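Notebook, obituary bench
March, started 8:40 a.m.

Picking up from yesterday's mess. The Poltach Courier death notices are now all through the reader, 2872 of them, and Nerkon says it is confident about nearly everything. Nerkon is also confident that a man was survived by his wife, two sons and a Buick. (Checked the clipping. Two sons and a brother. The fold in the paper ran straight through "brother" and the software did what it could.)

Main job today was the dates. The old Courier style puts the death first by name of day, "passed away Tuesday," and leaves you to work it out from the issue date. That works if the issue date was copied onto the clipping. On 907 of them it was not. Whoever kept the scrapbooks had lovely handwriting and used it for remarks like "nice woman" and "owed Father money."

What I tried:

Matched the undated ones against the burial register from the Plarlow cemetery. Surname plus first initial plus age gets a good number of hits and some dreadful ones. Two women named Ada, same surname, same age, same winter, buried a row apart. One was married to the other's cousin. I have put both in the "ask a human" pile. The human is me, so the pile has moved eight inches to the left.

Looked at what is printed on the back. Mizanur's idea and a good one, which I am writing down so he can't say I didn't. Half a grocery ad will pin down a week if the same ad turns up in the bound volumes. Coffee prices are best. Hats are useless, they ran the same hat for years.

Married names: still no rule that survives lunch. "Mrs. Harold" this and "Mrs. Walter" that, with the woman's own first name not appearing anywhere in her own obituary. For now I'm entering the husband's name in its own field and leaving hers blank with a flag. Fiona wants us to fill hers in from the census where we can. I agree, but it has to be marked as ours and kept out of the transcription. We have had this talk before and will have it again, see earlier pages, the ones with the coffee ring.

Survivors field. Changed the splitter so it stops cutting at "and." It was turning "the Rev. and Mrs." into two separate mourners, the first of whom was called The. Reran the first 2000 after the change. It now gets "nieces and nephews" right and gets "Johnson and Johnson" wrong, where a daughter had married a man with her own last name. Will live with that one.

Ages: 7 notices give an age that doesn't agree with the birth year in the same sentence. Transcribed as printed, note added. I'm not going to settle a lady's age with her family eighty years on. She had her reasons.

11:15. Call from the Wickramasinghe funeral home. They have found more ledgers and would like to lend them, as the shelf is needed for brochures. The ledgers have place of death, who paid, and which hymns. Said yes before asking how many, which Fiona will want to discuss. No storage for them yet. Options are the hall (drafty), under the bench (my feet), or something with doors on it. 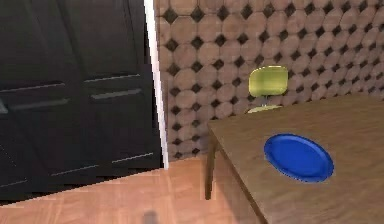 Tall black cabinet, two doors, bar handles. Computer render.

Fiona's view on storage is that ledgers should lie flat and not be stood up like cereal boxes. Mizanur's view is that we should scan them and give them straight back. Both correct, and neither of them has offered to lift anything.

Afternoon, less glory. Made up a test sheet of the words the reader trips on so we can check every new batch against it:

interment / internment (it has jailed quite a few people)
relict, which it turns into "relic," a bit harsh on a widow
late of Plarlow, which became "late for Plarlow"
"in lieu of flowers," read once as "in love of flowers." Left a copy of that on the wall.

Still to do: the two Adas. Ask Mizanur for his list of coffee prices. Poems at the ends of notices are being dropped altogether, decide whether we want them. I say yes, even the bad ones, and there are many bad ones. Order more clear sleeves, the small size.

Stopped 4:50. Backup ran.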